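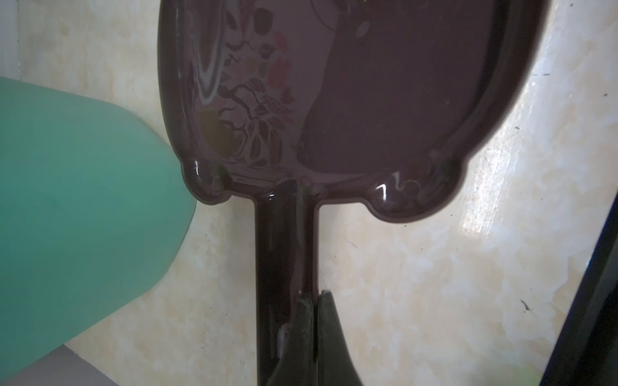 Glazed tray held by the handle on a patterned worktop.

Prorkeck Two-Finger Handling Unit
Equipment page, domestic and light commercial range. Last revised 29 Jun 2019.

Purpose of this page

The Prorkeck unit is supplied to organisations that wish to establish how far everyday chores can be passed to a machine. Prospective users most often ask whether it can tidy a kitchen or clean a floor without a person standing by. The present answer is that it can carry out parts of both tasks, under conditions set out below, and that it should not yet be bought as a replacement for domestic or cleaning staff.

What the unit consists of

The unit comprises one arm, a pair of angled gripping fingers, a small camera at the wrist and a control cabinet. The fingers are supplied in dark grey or black and are interchangeable. The mounting is ordered separately, and customers should state whether the unit is intended for worktop height, for floor work, or for both.

Catalogue number: 577 (arm and fingers), 663 (control cabinet)
Number of fingers: 2
Supplied with: wrist camera, mounting bolts, printed handbook
Not supplied: mobile base, safety barrier, cleaning tools

Kitchen and table work

Objects with a straight, flat handle are the most suitable. The fingers close on either side and the item may be lifted, turned or set down on a clear surface. Glazed ceramics require more care. A glossy surface reflects windows and lamps, and the camera may take a reflection for an edge - the handbook gives advice on the placing of lights. Neighbouring objects should stand far enough away for the fingers to open fully.

The unit is not approved for sharp knives, for vessels holding hot liquid, or for any article whose loss would be a serious matter to its owner. Washing up by hand remains outside its scope. Loading a rack with plates of one size has been included in the Brornavari programme of household trials, and the written procedure is available to customers on request.

Floor work

Sweeping is a harder task than it appears to those who do it every day. A person changes the angle of the brush without thinking, notices the piece that has rolled away and goes back for it. The machine must be given each of these steps. For training purposes Prorkeck recommends crumpled paper in strong colours, as it is easily told apart from most floors and does no harm if it is missed. Fine dirt is another matter, and small specks on a veined or mottled tile should be regarded as beyond the dependable reach of the standard camera.

The dustpan may be of any ordinary household pattern. It should lie flat, with its lip towards the material to be collected. Corners and the line where the floor meets the skirting board call for a slower setting, described in section 41 of the handbook. 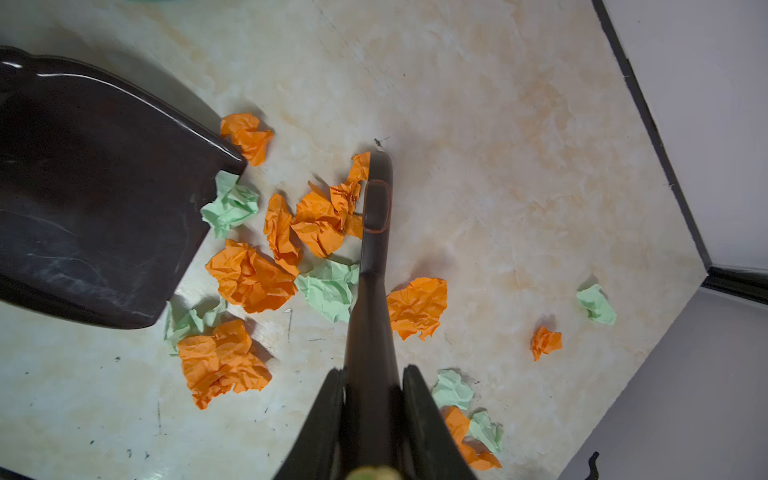
Chunhua Ye objects that a page of this sort ought to say plainly how long a floor takes, including the time spent putting the tools ready and picking up what the machine has left. A cleaner is judged on the finished room, the objection continues, and a machine offered for the same work should be judged in the same way.

Prorkeck accepts the point in principle. Times are not published here, as they depend greatly on the room, the lighting and the mounting chosen. Customers arranging a site trial are given a full record of it, in which every occasion when a person had to step in is entered separately.

Shop-floor use

Enquiries from workshops generally concern the clearing of benches and the sweeping of offcuts. Benches are the more promising of the two, provided that tools have a fixed place and are returned to it. The Grilten mounting, introduced in March, allows the arm to be moved between two benches without being set up afresh. Metal swarf, oily waste and broken glass are excluded.

Supervision and training of staff

A trained person must remain within reach of the stop control whenever the arm is powered. Training is given at the Jiang demonstration rooms or at the customer's premises. Requests should be addressed to Afiq Sopacua, Customer Trials, with a short account of the chore in question, the floor or worktop surface, and the articles to be handled. Drawings of unusual handles are welcome and should show the width at the gripping point.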